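How to Budget for a Parcel-Handling Robot Cell Without Forgetting the Boring Bits
By Melur Siregar, for the Jitstead small warehouse pages

Put the kettle on, as this is one of my longer ones. Several of you have written in asking what a two-handed parcel robot costs, and my reply is always another question: what else is going on the list with it? The robot gets the big line in the quote, and then there's the bench, the belt, the crates, the scale and all the little things between them.

Soft mailers are the usual starting point for the operations I hear from, so that's the work I'll plan around.
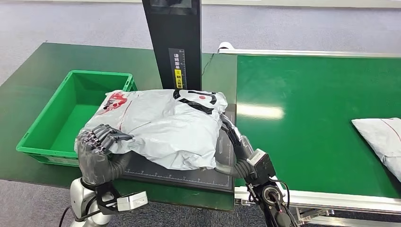
A mailer in the robot's hands at the measuring platform.
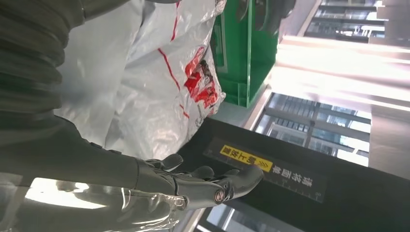
Should I get the robot priced first, or the rest of the station?
Get the station priced first, at least in draft. The height of your bench and the reach to your belt will rule some arms in and others out, and you'll have a much better conversation with the supplier once those are settled.

Right, on to the planning itself. I'll go in the order I'd do it at my own desk.

Step 1. Write down what you ship

Before you ring anyone, spend a fortnight with a clipboard near the packing bench. Note the parcel types, their sizes and weights, and when the busy spells fall. Colm Ó Ceallaigh did this in September for his parts business and logged 1,668 parcels, nearly all of them in soft bags. He'd been about to ask for quotes on a gripper meant for cartons, so the clipboard was a good investment.

Keep a few of your ugliest parcels aside too. Floppy ones, half-empty ones, ones with the label stuck over a seam. You'll want to post them to the supplier for a trial, and it's much better that they struggle with your awkward stuff in their workshop than in yours.

Step 2. Draw the station on the floor

Masking tape is cheap, so use plenty. Mark out the worktable, the conveyor, the stand for the scale or scanner, and a spot for crates. Then mark the space a person needs to get in behind it all with a screwdriver. Nabila Simanjuntak taped hers out and found the back door of the shed wouldn't open past the end of the belt - a cheerful thing to learn while it was still tape!

Write your measurements in millimetres and send the same drawing to every supplier. Quotes based on different layouts are awfully hard to compare.

Step 3. Split the budget into five pots

I use the same headings every time:

The robot itself, with arms, hands, sensors and controller.
Station furniture, meaning benches, stands, crates and conveyor.
Measuring and scanning gear, with whatever software ties it to your shipping system.
Installation, electrical work, guarding and the risk assessment.
Running costs for the first year, including spare fingers, cables, servicing and staff training.

The fourth pot is the one people skimp on. Ask your electrician for a written price, and ask the supplier who does the risk assessment and whether it's included. If the answer is vague, ask again by email.

On top of the five pots I add a contingency of 30 per cent for a first robot. Anselmo Rezende thinks that's far too cautious and we've had a few good-natured arguments over it, but I'm sticking to my figure for anybody doing this the first time round.

Step 4. Ask about hands, separately

Multi-fingered hands are lovely for crumply packaging, and they're also the part that wears. Ask for the price of a single replacement finger, the price of a whole hand, and the delivery time for each. Ask whether your own people can swap one over or whether a technician has to travel. When I looked over the Trultimard quote for a reader, spares were tucked away on page 8, well after the signature block.

Step 5. Plan a trial before you sign

A decent supplier will agree to a paid trial with your own parcels. Settle beforehand what counts as a pass: how many parcels an hour, how many drops you'll put up with, and how often someone may step in to help. Ilham Yeoh used a batch of 151 mailers, all pulled from ordinary orders, and had the results written into the purchase agreement as the acceptance test. I've borrowed that idea ever since.

Keep the old packing bench going during the trial, and for a good while afterwards. Leave its costs in your budget for that period as well, wages included.

If you're leasing, run the same five pots past the leasing company and have them mark which ones the monthly payment covers. Send me your marked-up sheet if you get stuck, and I'll have a look when the evening's quiet.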